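Mixed Cutlery, Shared Kitchens: progress report to Kesimlow
Prepared by Yasmine Tahiri for Fidutlow, period ending January
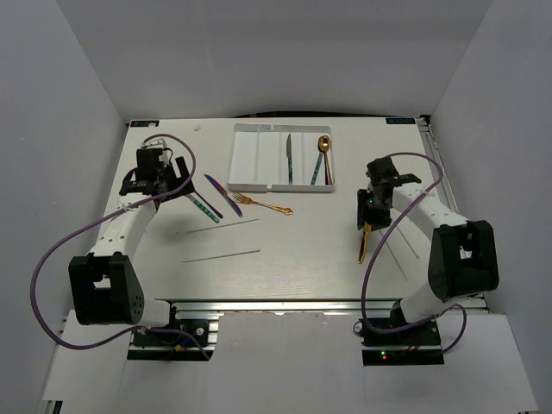 Reports to Funders

1. What we did in this period

In the previous report I wrote that the collection of cutlery was going well and that the sorting was going slowly. In this period it is the opposite. We stopped accepting new cutlery in the spring, when the shelves in the back store were full, and we put almost all our hours into sorting, matching and placing the pieces in trays.

The stock now stands at 866 pieces, entered in the spreadsheet by type and by finish. Most of it is plain silver and came from two cafés that closed. The coloured part is smaller, but it takes more of our time. It includes gold spoons, teal handles with a pattern, and the iridescent purple-blue knives that people seem to buy as a gift and then not use. The kitchens ask for the coloured pieces more often than we expected when we wrote the application.

You will remember that the purpose of the grant is to give each shared kitchen a complete tray, ready to put in the drawer, so that new tenants don't arrive to a drawer with six forks and no spoon. The agreement says 76 trays. At the end of this period, 70 are filled, checked and delivered.

2. The tray

We tested two models of tray. The first was the Nekum tray with the short sections at the front, and we returned it. The short sections are good for teaspoons, but a dinner knife doesn't lie flat in them and the drawer catches on the handle. We have kept to a simple white plastic tray with long parallel compartments. It is easy to wash, and a person who has never seen it before can understand where the things go.

The order of the compartments caused more discussion than I would like to admit. In my country the fork goes on the left and I had written it this way on the instruction card. Some kitchens wanted the knives on the left, as they were in the old drawers. Finally we removed the order from the card completely. The card now says only that one compartment is for one type, and that the handles should point to the front of the drawer. This second point has made a real difference, as the spoons are taken by the handle and not by the bowl.

3. Matching colours

We said in the application that each tray would be of one colour. I must report that this was not realistic. We have many more gold spoons than gold forks, and the teal sets nearly always come to us with something missing. From the middle of the period we allow mixed trays. A knife with a teal patterned handle may share a tray with a gold spoon, and to my eye this looks cheerful and not careless. The purple-blue knives are harder to place. Beside the teal they look well, beside the gold I am less sure, and these are usually the last pieces left on the tabletop when the rest has found a compartment.

I asked the residents at Bravo, the largest of the houses, whether they minded mixed colours. The answer was mostly that they hadn't noticed. One resident wrote that she chooses the gold spoon for her breakfast every day and is a little annoyed when someone else has taken it. We would like to ask you to accept mixed trays as meeting the condition in the agreement. I can put this in a separate letter if you prefer.

4. Condition of the pieces

Every piece is washed twice and looked at under the lamp before it is sorted. We reject bent forks, any blade with rust and any handle that moves. The coating on some coloured pieces has become thin, mainly on the fork tips. We have put these pieces in a separate box and they will not go to the kitchens until we have advice about them. They are not included in the total given in section 1.

The labels left by donors were a problem that I didn't plan for. The glue stays on the metal after washing. We now use warm oil, then dish soap, and we leave the pieces on a towel overnight. It is slow work and it explains part of the extra hours in the budget table that I sent by email.

5. Spending

The trays cost less than the estimate, and the towels, oil and soap cost more. The difference is small and stays within the same budget line. The return of the Nekum trays was credited to us in full, except for the delivery charge. We have not used the money for printing, as the new card is only one side and we printed it on our own printer.

6. Next period

The remaining trays are for the houses on the north side, where the drawers are narrower than the standard. I have measured 4 of these drawers myself and our tray goes in with a little pressure, but I would not call it a good fit. I would like to try the same tray placed on a shelf with the front open before we spend money on a different size.

We will also prepare the short guide for house managers about replacing lost pieces. Teaspoons disappear first, in all the houses, and I have no explanation to offer. I propose that we keep a reserve box of loose spoons at the Fidutlow store, so that a manager can come and take what is missing without filling in a form.

Please send questions about this report to me directly. I am in the store in the mornings, and after lunch it's better to write.

Yasmine Tahiri
Fidutlow

Related items
Shared Kitchens: first report to Kesimlow
Drawer measurements, north side houses
Instruction card for trays (revised)
What we can and cannot accept: cutlery
Removing label glue from metal
Bravo residents' kitchen survey: summary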